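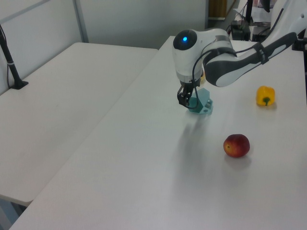
Figure 4.1 A robot arm with a two-finger gripper above a teal block, with a yellow bell pepper and a red fruit on the same table.

Chapter 4
What Does the Arm Really Cost?

I bought my first arm the way I buy shoes. I liked the look of it, the price fit, and I figured the rest would sort itself out. Then the rest showed up as invoices! So before we get to payback periods (that's Chapter 5, be patient), I want you to learn to look at a work area and see line items.

Try it with Figure 4.1. The arm is the easy one. Now add the gripper, the cable strapped along the arm, and the table it all happens over. Then think about the parts you plan to handle. A faceted block and a bell pepper don't ask the same things of a pair of fingers, and if your product mix looks anything like that, you may be pricing a second set.

We'll follow one buyer through the whole chapter, a small packing firm called Panganiban. They have two quotes on the desk, one from Vemoline and one from Olto. Vemoline's arm is cheaper. Olto's comes with fingers, cables and two days of training, and I'll admit I didn't see why that mattered until I'd paid for all three separately.

Start a worksheet now with these rows:

Arm and controller
Gripper and spare fingers
Table and mounting
Cables and straps: $248
Spare fuses and connectors: $38
Freight: $300
Safety signs and floor marking: $722

The blank rows are yours to fill in as we go, starting with the gripper in Section 4.1.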